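Dahlia Tubers: Ordering, Storing and Planting
Frequently asked questions from Tanham Dahlias
Last updated 4 February 2025

When do you ship tubers?
Shipping starts in early April and goes by growing zone, warmest zones first. You will get an email the day your box leaves. If you want a later date, write it in the order notes before the end of March. After that the boxes are already being packed and we can't pull one out.

How many eyes will my tuber have?
Every tuber we send has at least one visible eye at the time of packing. Many have 2 or more. One is enough for a full-size plant.

My tuber is small. Is something wrong with it?
No. Size varies a lot by variety. Morkby makes long, skinny tubers no thicker than a pencil and still grows to shoulder height. Forsberg makes fat ones. What matters is a firm body, an unbroken neck and an eye.

My tubers arrived and it's still freezing outside. What do I do?
Open the box and check them the same day. Then put them back in the packing material and keep them in a dark place between 40 and 50 degrees. A basement or an attached garage that stays above freezing will work. Do not put them in a refrigerator drawer with apples or other fruit.
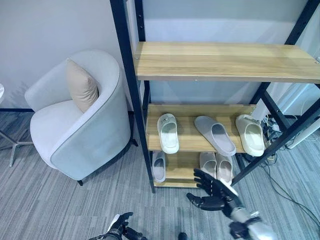 A little wrinkling during this time is normal. If a tuber feels light and papery, mist the packing material once and check again in a week. If you find a soft spot, cut it out with a clean knife, let the cut dry for a day and store that tuber separately from the others.

Can I start them indoors?
Yes, four to six weeks before your last frost. Use a one-gallon pot with barely damp potting mix and leave the eye just under the surface. They don't need light until the sprout shows. After that they need a lot of it, and a windowsill is usually too dim.

When can I plant outside?
When the soil is 60 degrees and frost is over. In our area that is the second half of May. Cold, wet soil rots more tubers than anything else we hear about from customers.

How deep and how far apart?
Four to six inches deep, laid on their side with the eye facing up. Space most varieties 18 inches apart. Dremirura gets wide and should have two feet. Put the stake in when you plant so you don't drive it through the tuber later.

Should I water after planting?
If the soil is already moist, wait until you see a sprout. In sandy soil or a very dry spring, one light watering is fine. Once the plants are a foot tall, water deeply two or three times a week.

Do I have to pinch them?
You don't have to, but you will get more stems. Cut out the center when the plant has four sets of leaves.

When do I dig them up?
We dig in October, 10 to 14 days after the first killing frost. In zone 8 and warmer you can leave them in the ground under mulch if your soil drains well.

What if a tuber doesn't grow?
Email us by June 30 with your order number and a photo of the tuber dug up. We replace it the following spring or refund it. Tubers that were planted before last frost aren't covered.

Do you have a minimum order?
No minimum for home gardeners. Wholesale orders start at 400 tubers and are booked through a separate form.

Can I visit the field?
The field is open on weekends in September for cutting. There are no tuber sales on site.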